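The odd parts bench at Bajwa

Words by Ida Kröger

Roxana Palomino has the kettle on before I've got my coat off. Half eight in the morning, September, rain coming sideways down the high street in Plevthorpe. Bajwa opens at nine. Front of the shop is lamps, fans, hoovers, the usual mended stuff with a ticket on. We go straight through to the back, where the parts are.

"Mind the step. Everyone goes over on the step."

I go over on the step.

She's been here 3 years. Before that it was the returns desk at Jusdale, which she describes as "the same job but sadder". There the broken things went in a cage and a lorry came. Here they get taken to bits, and any bit worth having is kept.

What gets kept

More than you'd think. The list on the wall stands at 639 lines, handwritten, lots of crossings out. Hoses, lids, knobs, collars, feet. Feet especially. "People lose a foot off something and it rocks, and they can't bear it. I sell a lot of feet."

Prices are low. A small clip might be 20p, and the most she's ever asked for one piece of plastic is £2, for a lid, and she still sounds a bit guilty about that.

I ask how she knows what a part is when it comes in on its own, no machine round it, no number moulded in.

"Sometimes I don't. You learn to look at the edges. The big smooth side tells you nothing, everybody makes a big smooth side. Look where it joins."

She means things like ribbing and cross-hatching where a hand or another part needs to grip. Or a row of little prongs. Four short black ones in a line, under a textured band — that's the kind of detail she'd write down. Then whether there's a bracket, whether the bolt head is the shiny sort or painted, whether a collar has a lighter band around it. Colour goes last, because "black" and "dark grey" swap places depending on the bulb.

"I've had customers argue with me about grey for twenty minutes. Same piece. Take it outside, I tell them."
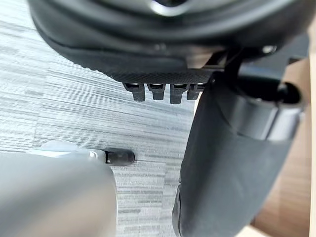

On prongs, and breaking them

This is the bit she gets worked up about. Prongs and tabs are where she loses the most stock, nearly always in the taking apart.

"Somebody's in a hurry, they get a screwdriver under it and twist. Crack. And then you've got a lovely housing that won't hold onto anything."

Her way is slower. Find the bolts first, all of them, including the one under the sticker. Then press the tabs in turn and wait for a bit of give. If there's no give, stop, you've missed a bolt. She warms stiff plastic in her hands, or under her arm in winter, wich she demonstrates.

Can a snapped prong be glued?

"It can. It'll look nice. It won't hold." She has tried most of what's on the shelf, including a tube of something called Plikolus that a customer swore by. "Very good on a mug handle."

Storing it

Trays, not bags. Big curved pieces go on the bottom shelf, open ends facing out so you can see the size of the hole without lifting anything. Small ones in margarine tubs. Nothing stacked on top of a tab. She holds on to a part for up to 110 weeks and then has a hard think.

Does she mind throwing things out?

"Yes. Next question."

The next question is what people should bring when they come looking. The broken piece, she says. All of it, even the crumbs. Failing that a drawing, with a coin drawn round for scale. She has one pinned up from a boy who wanted a wheel, and the coin is beautifuly shaded, and the wheel is a circle with "WHEEL" on it.

Did she find it?

"Second tub I opened."

It's five to nine and there's a man at the door already, holding a carrier bag and tapping on the glass. Roxana puts her tea down on the list. Parts bench is open till four, cash or card, ask at the front and somebody will shout for her.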